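Robots in the stockroom: your questions, my answers

Last updated 8 April 2024

Hello, I'm Jade Sutherland and I look after the stockroom team at Hineo. Since we said we were bringing in Kitine (the two-armed robot from Gauthier) I've been stopped in the corridor more times than I can say, so I've put the questions I get most in one place. If yours isn't on the list, come and find me or drop it in the team inbox.

Is anyone losing their job?

No. I asked for that in writing before I agreed to any of it, and the letter is pinned up in the break room if you'd like to read it. What will change is who does what. The opening, closing and fetching jobs that wear out your wrists and knees are the ones we want to hand over first.

What is Kitine doing at the moment?

Practising, mostly in simulation. Roos Leemans runs the virtual side for us and works through one small job at a time: get up to a door, get an arm in close to it, get the gripper round something. She has 258 practice tasks on her list and adds to it whenever one of you tells her about an awkward cupboard. Please keep doing that!
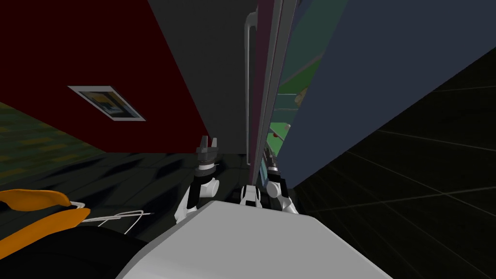
I sat in with Roos for an afternoon and it was slower than I'd pictured. She'll run the same bit again and again with tiny changes, then go back to the one before. I came away feeling a lot better about my own first month in the stockroom, I must say.

Why practise on a computer at all?

It's cheap and nothing gets broken. Roos can run a task 500 times while the rest of us get on with the day, and we don't have to shut an aisle for it. The catch is that a computer-made room is tidier about some things than ours will ever be, so a task that goes well there still has to be tried again on the real floor before we rely on it.

When does it come onto the floor?

We're aiming for May, in the back aisle only, with two people on shift alongside it the whole time. I don't have a firm day yet — I'd sooner tell you that than make one up.

Will I have to learn programming?

Not unless you fancy it. Everyone gets a basic session on stopping the robot, starting it again and reporting a fault. After that there's a longer course for anyone who wants to help Roos set up tasks, and it's paid time.

What about the gripper? Is it safe to be near?

It's the question I get most from the packing bench. The rule is simple: keep your hands out of its reach while the robot is switched on, even if it's standing still. If something has got stuck, press stop first and call one of us over. Please don't tug at it, however tempting (I know what some of you are like with the label printer).

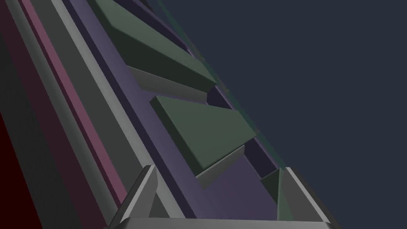

Gripper view from the simulation, with the two fingers at the bottom.

Does it record us?

The practice work doesn't involve anybody's picture or voice. For the floor trial, Gauthier will need some footage to sort out faults, and I've asked for the full details of what's kept and for how long. I'll add the answer to this page when I've got it, and we won't start until I have.

We had that Ostent conveyor and it was a nightmare. How is this different?

Fair point, and I was there too. Ostent arrived with no warning and we were left to work round it. With Kitine, you get a say on each task before it goes live, and if the people doing the job say it's making things worse, we pause it. My manager has agreed to that.

Can I say no to working next to it?

Yes, for the whole of the trial. Tell me or your shift lead and we'll put you in another aisle, with the same hours and the same pay.

Who do I talk to if I'm worried?

Me, any time. Roos is happy to answer the technical stuff and she'll let you watch a practice run if you ask her.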